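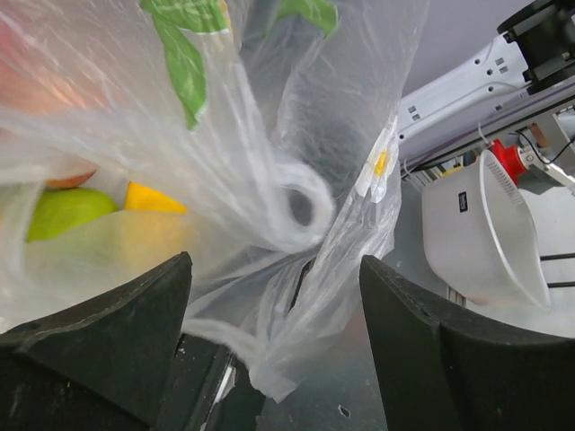 Avik to Test Tidal Turbines in Rotton Sound

February 4, 2026

Energy developer Avik has received approval to install 3 tidal turbines on the seabed at Rotton Sound, where they will run as a pilot for one year. Work is scheduled to begin in July. The units are being built by Mkhize at its yard in Bitau.

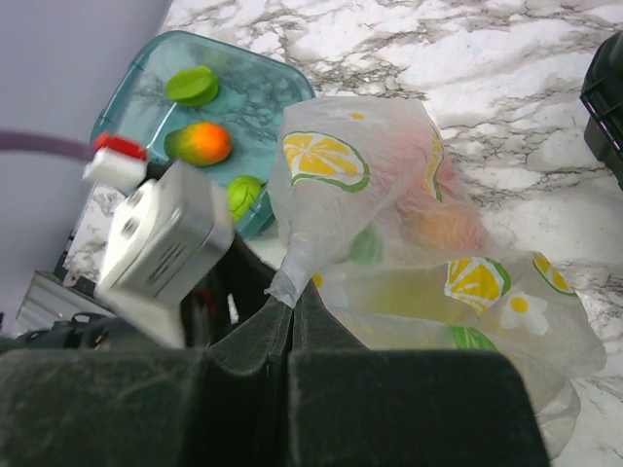 Dark green gripper fingers beside a metal motor housing.

Each turbine is rated at 100 kilowatts. Avik expects the site to supply around 200 homes, with power carried ashore by a buried cable that joins the grid at the old ferry landing.

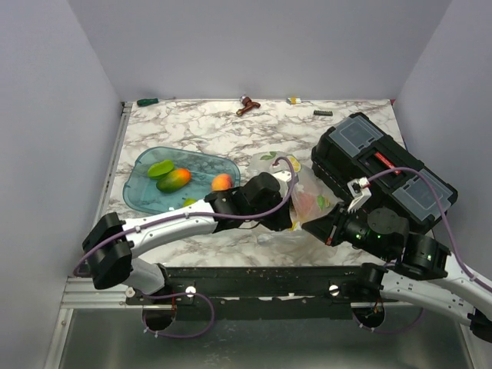 Salt water is the main concern for the Bitau yard. Earlier units lost output when seals on the blade hubs let water in, and the new design moves the electronics to a sealed case that can be lifted separately. Most of the fasteners inside can be reached with an ordinary screwdriver, like the green-handled one at the back of the marble-patterned tabletop. The blades have to be serviced on shore.

Boats will be asked to keep 1,000 feet from the site during installation. Fishing groups have until the end of the month to file comments on the route.
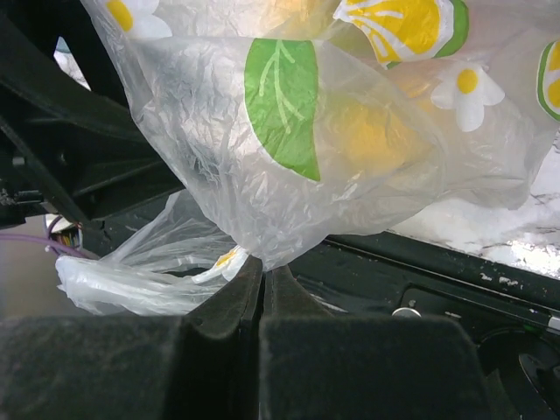
Leaf, lemon and daisy print on a thin plastic bag.

Avik will publish output data every quarter.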